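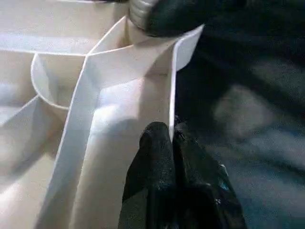 **Figure 3.** Divided tray of off-white plastic, close view. A long, narrow compartment lies between two upright walls, and a rounded one is beside it.

### 4.2 Compartment shape and the return of small items

The results in the previous section concern the drawer as a whole. In this section we look at the single compartment, and we ask whether its shape has an influence on what people put in it and on whether the same kind of item is put back there later. The question came from the first round of home visits in Nellerthorpe, where several participants told us that they had bought a divided tray, filled it with care, and after a few weeks no longer knew what belonged in which part. We had at first planned to treat all compartments as equal. After reading the visit notes we decided that this was too simple.

We use three words for compartments in the rest of the paper. A *channel* is a compartment much longer than it is wide, with straight walls on its long sides. A *cup* is a compartment whose wall is rounded, so that the inside resembles a bowl. An *open cell* is any other compartment, usually broad and with a flat floor. Figure 3 shows a channel and a cup next to each other. The walls between them are thin, and this matters for the discussion below, as a thin wall takes little space from the compartments but also gives little visual separation when the tray and its walls have the same pale color.

**Participants and procedure.** The data are from 49 households which kept a divided tray in one kitchen or desk drawer during the whole study. Each household received the same written instruction: to sort the drawer once, in the way they found natural, and then to use it as usual. No labels were given and we did not suggest any category. At the first visit and at the last visit we listed the items in each compartment. Between the visits the participants kept a short diary in which they wrote down any item they had to search for. In total 109 compartments could be compared between the two visits. Compartments which were empty at the first visit are not included in this number - they are treated separately at the end of the section.

We called a compartment *stable* if the most common kind of item in it was the same at both visits. The coding was done from the lists by the first author, and it was repeated by Ewan McIver, who had not been present at the visits. Where the two codings were different, the case was discussed until there was agreement. Most of the differences came from items with more than one natural name. A rubber band around a bundle of pens, for example, was listed once as stationery and once as a pen.

**Channels.** Channels were the most stable of the three shapes. The explanation which we find most likely is a physical one. A narrow compartment accepts long objects in one direction only, and the direction is clear before the hand reaches the tray. Pens, chopsticks, small knives, and paint brushes were put back in channels with few errors, also by children and by guests who had not taken part in the sorting. One participant said that she "did not need to think about it, the pen only goes one way." When a channel did lose its first use, it was in most cases because short items had been dropped in at one end. These items then moved along the floor of the channel when the drawer was opened, and the long items came to lie on top of them.

A second difficulty with channels was access. Participants with large hands reported that they could reach only the upper items comfortably, and that they took thin objects out by pressing one end down so that the other end lifted. This works well for a pen and badly for a flat ruler. We did not measure the depth of the compartments at the first visit, and we regret this, because depth was named in the diaries more often than width.

**Cups.** Cups were used for small loose items such as clips, coins, batteries, and keys. The rounded wall was liked by many participants, who found that a small item can be drawn up along the curve with one finger, where in a square corner it must be picked out with the nails. With respect to stability, however, the cups were weaker. They took any small thing equally well, and so the mixture in them grew over time. In 43 of the diary entries the missing item was at last found in a cup, under other items, although the participant had already looked there. We think that looking and finding should be kept apart in future work of this kind.

**Open cells.** The open cells had no clear pattern. In some homes they held one large object, such as a roll of tape or a calculator, and remained the same through the study. In others they received everything that did not fit in a channel or a cup. The difference seems to depend on what was placed there on the first day. A cell that started with one large object was rarely filled with other things, while a cell that started with a mixture stayed a mixture.

**Empty compartments.** At the first visit 8 compartments had been left empty on purpose. The participants gave the reason that they wanted to have a reserve. This result is in some contrast to the advice in the Tarnon guide for home sorting, in which every part of a tray should have a use from the beginning. By the last visit all of them had been filled, and mostly with items which had entered the home during the study - a new charger, spare screws from a shelf, a packet of seeds. Participants who had kept such a reserve wrote fewer diary entries about items without a place. The number of cases is too small to make a strong claim, but we would like to repeat the observation with a larger group.

**Color.** We add one remark on color, which was not part of our plan. Pale trays were preferred by most households because they look clean and make dark items easy to see. White clips, earphones, and paper labels were nevertheless overlooked several times in pale compartments, especially where one wall threw a shadow on the floor. Two households solved this with a piece of dark felt, cut to the size of the compartment. The effect of such a lining on search time is examined in Section 4.3, together with the effect of drawer height.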